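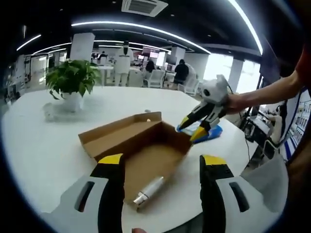 An open cardboard box and a blue package on a round white table.

Serbridge parcel drive wants your boxes in early

12/21/19 - The Serbridge winter parcel drive is running short on time and, as of this morning, short on boxes too. Organizers have 199 parcels packed. They need 281.

"We've got plenty of food. It's the cardboard," said Faith Khaemba, who took over the drive in March. "Clean, medium size, flaps still on. Please no more shoe boxes."

Drop-off is the side door of the Mac Mathúna building, 9 to 5, through tomorrow. Ring twice, the bell sticks. Parking on the Clanitz Street side only, the front lot is being resurfaced.

Still wanted: canned fish, rice, cooking oil, shampoo, toothpaste, batteries. Not wanted: glass jars, anything home made, anything past its date. Last year two full carloads had to be thrown out over dates, so check teh bottom of the can. 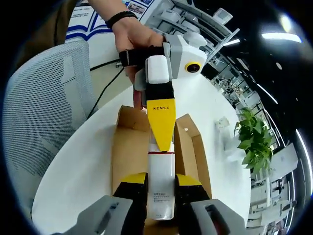
A white bottle with a red band at the rim, by an open box.

Toiletries go in with the food this year, a change from the old system of separate bags. Driver Apostolos Katsaros pushed for it. Fewer trips up the stairs, he says, and less chance of a bag going to the wrong apartment. Bottles should be sealed and standing up. Tape over the cap if you can.

Deliveries start tomorrow evening. First run covers 124 households north of the river, the rest go out the morning after. Snow in the forecast, could push the second run back a few hours. Anyone on the list who hasnt had a phone call by noon tomorrow should ring the desk and ask for Geetha Kurian.

Drivers also needed, own car, valid license, two hours minimum. Sign up at the Jasedetti bakery counter. Coffee's free for anyone who does.

Cash gifts accepted at the desk, receipts on request.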